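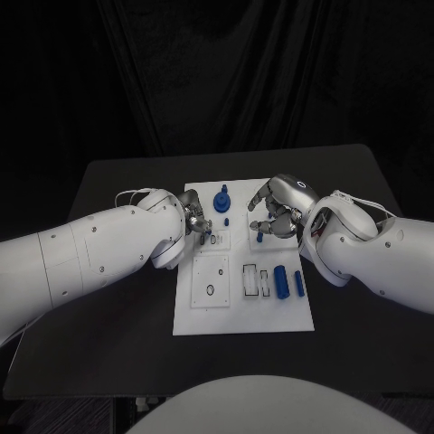
## Session 3: Collecting demonstrations on the assembly board

Reading before class: chapter 4 of the course notes, up to the section on action labels. Bring your lab login.

The assignment for this part of the course is to gather 500 demonstrations on the board, shared across all lab groups. One demonstration is one part, from first motion of the hand to release. A full pass over the board is saved as several demonstrations, never as one long file.

### What counts as a good example

The policy we train in May copies what it is given. If you pause for a while above a hole, it learns to pause above holes. Slow is fine, but keep moving.

- Start with both hands clear of the parts.
- Grip pegs near the top so the lower end stays in view of the head camera.
- Bring the peg over the hole first, then lower it. Sliding it in sideways works for a person but is hard to learn from.
- Keep the free hand open and still. It may wait over the board as long as it doesn't block the head camera's view of the hole.
- Open the fingers fully before you back away.

A missed insertion is worth keeping if you recover within 3 tries. Mark it `recovery` in the log. Anything longer gets marked `discard`. Do not delete files yourself; Rutilio Tovar goes through the discards every week and some of them end up in the failure set.

### Varying the start

Last year's data from the Divevcombe room was nearly useless for testing because every peg began in the same spot. The trained policy reached for that spot whether or not a peg was there. Between demonstrations, move the loose parts. Change the angle of any cylinder lying on its side. Shift the small plates when the task sheet says so, and leave the board itself alone, as it is used to check calibration.

Don't arrange the parts to make the next grasp easy.

### Log fields

| Field | What to write |
|---|---|
| operator | your initials |
| part | name from the parts sheet |
| arm | left, right or both |
| result | `ok`, `recovery` or `discard` |
| note | anything odd, in a few words |

Fill in the result before starting the next recording. Groups that filled it in from memory had labels that didn't match the video.

### For discussion

Soledad Contreras's group argues for one operator per part, Braulio Olvera's for rotating operators on every part. The first gives smoother data. The second covers more ways of reaching the same hole. Read both proposals in the Plostanlow folder and come ready to say which you would train on if you could only have half the demonstrations.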